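Curso de Produção e Montagem de Interiores - Módulo Endholm
Aula 6: a penteadeira e o espelho

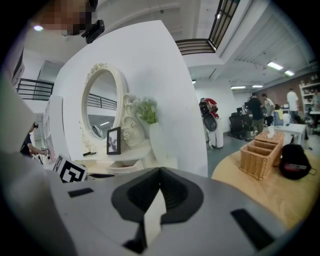 Retomamos o ponto da aula anterior: primeiro se define a altura do espelho, depois o que fica no tampo. Quem inverte a ordem costuma acabar com um vaso tapando metade do reflexo.

Espelho
O oval com moldura trabalhada pesa visualmente no alto, sobretudo quando tem talha floral. Deixar parede livre dos lados e evitar quadros próximos. Conferir o que ele reflete - corrimãos e luminárias entram na composição, queira-se ou não.

Tampo
Em penteadeira pequena, branca, com uma gaveta só, trabalhar com poucos volumes:
- um porta-retrato escuro, para dar contraste;
- uma planta em vaso branco;
- uma peça esculpida, que pode ficar encostada no espelho;
- um enfeite fino e alto, de preferência numa das pontas.
A frente do tampo é área de uso. A gaveta precisa abrir sem que se mexa em nada.

Luz
Lâmpadas fluorescentes de teto achatam o relevo da moldura. Testar com luz lateral antes de fechar a posição das peças.

Exercício
Montar o tampo em 2 versões, a segunda com um objeto a menos. Anotar as distâncias em centímetros; o espelho deve ficar com o centro a cerca de 100 cm do chão, para uso sentado. Entregar em novembro, com a ficha Curner preenchida.

Leitura: apostila Landry, capítulo sobre molduras.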